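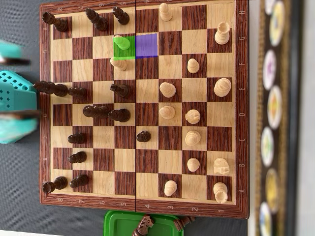
Green over the white pawn, violet over the empty square next door.

I promised back in March that I would write up the highlighting business properly, and it is now September 2022, so apologies to the two or three of you who kept asking. The kettle is on and I have a free evening, so let's get into it.

Those of you who have been reading for a while will remember that my first go at the chess arm was all coordinates. I had a calibration routine, a table of square centres and a great deal of faith, and every time somebody in the house leaned on the table the whole lot was a few millimetres out and I had to start again. Kobina Ansah, who has put up with more of my phone calls about this than is fair, kept telling me to stop measuring the board and let the policy look at it. I grumbled for weeks and then did what he said.

So the software now comes in two halves. The first half, which I call Meneo, keeps track of the game and works out which squares matter for the next job. All it does with that knowledge is colour them in on the camera picture, see-through, so the wood grain and whatever is standing there still show. The second half is a small learned policy that gets the coloured picture and the joint angles and knows nothing whatever about chess. It has never heard of a bishop, bless it.
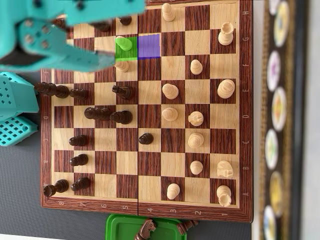
The part that took me longest was keeping the colour in the right place while things are moving. Meneo finds the board corners once at the beginning of a move and then holds on to them, and at first I had it looking again on every single picture, which sounds sensible until the arm swings across and hides half the border. The corners would jump, the green would slide off on to the neighbour's square, and the gripper would follow it very obediently. Locking the corners at the start cured that — crude, but it works, provided the board isn't knocked halfway through.

Training has been a slow business too. I have 104 recordings so far, all done by hand in the front room at Grisness, and I save a checkpoint every 1000 steps, which has filled the disk more than once. I also shift the board about a little between recordings and turn it now and then, so the policy can't simply learn where a square usually is. The actions come out in chunks of 8, and anything longer made the last bit of the reach feel stubborn, as if it had made up its mind and wasn't going to look again.

What I haven't sorted is what to do when the game record and the board disagree. At the moment Meneo believes its own record completely, and if a pawn has been nudged over a line it will cheerfully colour in the wrong place.
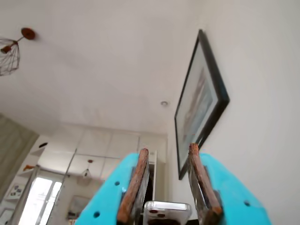

Gertraud Wallner wrote to me after the last post to say that I ought to compare the two before every move and simply refuse to paint anything if they don't match. She does it that way in her own draughts program, she said, and would sooner have an arm that sits still than one that guesses. I think she is right, and I've made a start on it in a branch, though the occupancy check still gets muddled by dark pieces on dark squares. More on that when I have something worth showing.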